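Huvex planner 5, reviewed by Damilola Uzor
13 Dec 2024

Huvex is a motion planner with a built-in simulator, sold per seat. I ran version 5 on the bin-picking cell that ships with it, over 1000 seeded trials. Setup is one config file and a robot model. Collision margins are set per object, and I left the bin walls at 3 mm.

Simulated cell, four bins on a tray:

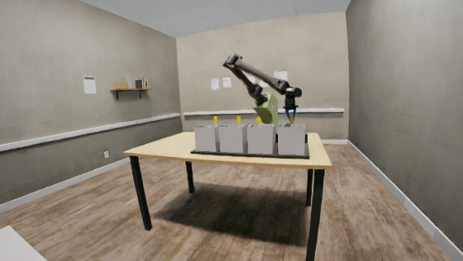
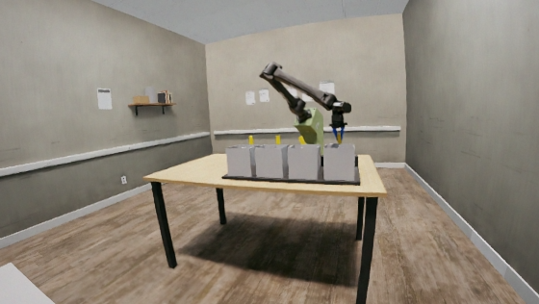
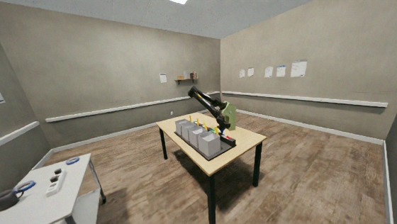
Gangadharan Naidu disagrees with me on the margins: he runs 6 mm on his own Huvex seat and says the planner falls back to slow joint-space paths at anything tighter. I did see the fallback, though only with the default sampler. The alternative sampler is better – and badly documented.

Logging is good. Each plan is stored with its seed and replays exactly. The perception stub is weak: it returns ground-truth poses with Gaussian noise and has no model of occlusion. Anyone tuning a detector will need to write their own.

Rating: 3 out of 5.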